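Winter gear check — Trelville lodge, gear room
Filled in by me, September 18, 2021

Okay, so this is the same list Gareth Bunting wrote up a couple of seasons back, with my comments stuck in under each item. If you're only here for the results, everything passed except 4 and 6. If you want the rambling, read on!

1. Boot rack and drip trays
OK. The rack is solid, I leaned on it with my full weight and it didn't budge. Trays are clean. One has a hairline crack in the corner, and I put tape on it for now (Nima, please don't pull the tape off, it looks ugly but it's holding).

2. Helmets
OK. I went through all 37 and checked shells, straps and buckles. A few of the little foam pads were peeling, so I glued those back down. The date stickers inside are getting hard to read — somebody should go over them with a paint marker before January.

3. Gloves and mittens, kids' sizes
Check for: holes at the fingertips, loose cuffs, seams coming apart, anything without a partner.
OK, and I'm pretty pleased with this one! Last year the glove bin was a disaster and I spent a whole evening matching singles on the floor. This time Mehrangiz Bakhtiari had sorted the bin before I got here, so I just laid things out pair by pair on the table and went over them. I stick a finger inside every fingertip and wiggle it, which is the only way I've found to catch a thin spot in a knit. Cuffs get a gentle stretch to see if they spring back. On the padded ones I squeeze along the quilting and feel for spots where the filling has bunched up.

The gray knitted pair with the pink ribbed cuffs is good to go out again, and so are the pink padded winter gloves with the little cartoon on them. I'd still keep knits for the walk over from the parking lot and hand out padded ones for the sledding hill. Knits soak through so fast.

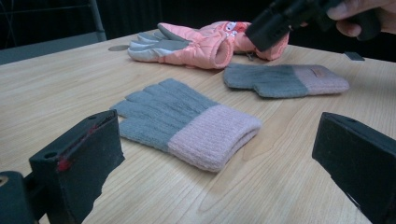
4. Gloves and mittens, adult sizes
NOT OK. Two pairs of the Vasseur ones have split along the thumb seam, same place on both. I've set them aside in the repair bag. Keyvan Moradi thinks he can restitch them, and if he can't, we toss them. Also we have way too many larges and hardly any smalls, but that's a shopping problem and I'm not failing anything over it.

5. Drying cabinet
OK. Door closes, vents are clear, timer shuts off when it should. I wiped out the lint at the bottom and wow, there was a lot. Please, please don't hang things over the vent. I know it dries faster there. It also gets too hot.

6. First aid box by the door
NOT OK. Hand warmers are past their date and the tweezers have wandered off again. Bijan Ghasemi is ordering both with the next Jelleo delivery. Bandages and tape are fine.

7. Floor and walkway
OK. The mat by the side door used to curl up and I tripped on it twice last winter, so I flipped it over and now it lies flat. Lights all work.

Recheck of 4 and 6 once the order is in. The form goes in the blue binder — not the Jultholm one, that's for the cabins.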